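The House Rules Grew Again (Sorry!)

Those of you who were at the Portela bench meeting already know this, but we have a new version of the house rules for two-armed work. It's dated 17 March 2018 and it replaces the one taped to the cabinet door, so please pull that one down if you walk past it.

I went in thinking we'd fix a couple of typos. Then somebody asked what "clear of the board" means, and there went the afternoon. I thought it meant the hands are off to the sides. Half the room thought it meant fingertips up and nothing touching. The Womell folks had been writing it in their logs for months meaning the arms are parked and the power is off! So the phrase is gone. You now write "parked," "hovering," or "touching," one word for each hand, left hand first. It feels fussy for a day or so and then you stop noticing.

The other big change is speed. With both arms over the same board, we run at the slow setting until you have 14 clean runs in a row on that exact layout. Move a part to a new spot and you start over. I grumbled about this one (I'm impatient, you've met me), but I went back through the Cedard log, all 3768 lines of it, and nearly 43 of the stops came right after a small layout change that no one had thought worth writing down. So I've quit grumbling.

A few smaller things while I have you. Cables get checked by hand before the first run of the day, including the thin ones along the forearms. One person calls the start, and it's the same person all session. If you need to reach in, even to nudge one little block, both arms get parked and you say so out loud. And the stop button stays within reach of whoever is calling - on the table, please, and never on the shelf behind you.
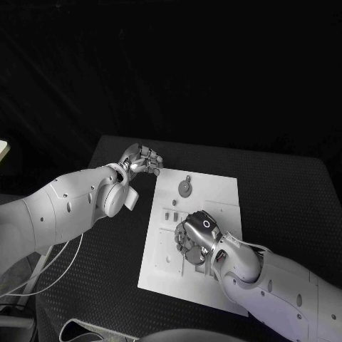

Both hands over the task board, left at the upper corner and right down by the small blocks.

I still don't love rule 8, the one about how close two hands can get to each other. It gives a single distance for every job, and a board with parts bunched together is a different animal from one with plenty of open space. The Tuvgate group wants a table of distances by task. I'd like that too, as long as it fits on one page and I can read it without my glasses.

We'll take that up in May. If you have a strong opinion, or a log with a near miss in it, send it to me before then. Copies of the new rules are in the tray by the sign-in sheet.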